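Kitchen Tips: Trying Out a Robot Arm for Counter Clearing

If you've been eyeing one of those robot arms for kitchen chores, start with the planner before you spend real money! I've been playing with the Wukinley planner since March (Rosalía Requena from my cooking group got me hooked) and it lets you build a pretend version of your own counter and watch an arm work on it. The basic plan is $106 with seven counter layouts. The arm itself is around $2000, so you can see why I wanted a practice run first.

A few things I've picked up:

Measure your counter depth properly. I guessed the first time and ended up with an arm that couldn't get anywhere near the back wall.

Keep tall bottles away from whatever you want picked up. The wrist is chunky and needs more elbow room than you'd think – so do the joints farther down.

Spoons, forks and other thin stuff are the real test. Lay them flat with clear stone on both sides, and slow the arm right down for the last bit.

Leave knives out of the pick list. I do those by hand and always will.

Try Millen's free bowl set too. The Bosman ones look prettier, but the rims are so thick that my gripper settings were useless and I had to start over.

My one gripe is the help pages, which read like they were written for engineers. Urlow sells a similar planner with much friendlier instructions, but no stone counters, and I do love my stone.
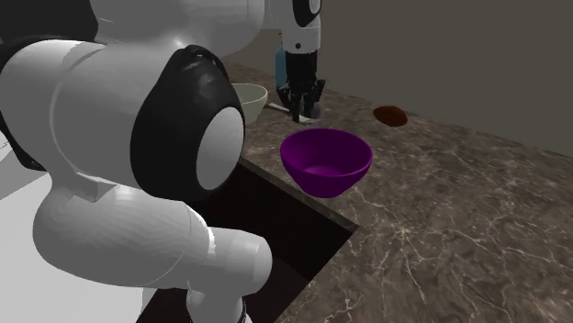
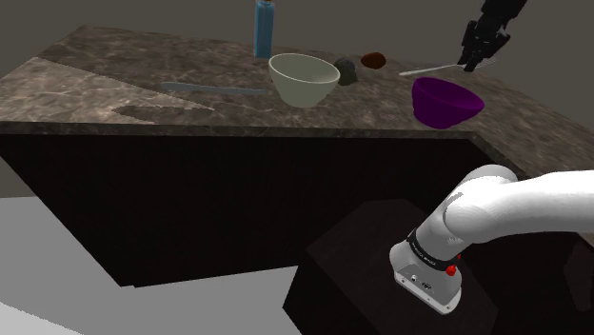
Two views from the planner, with the gripper down at a utensil and the purple bowl close by.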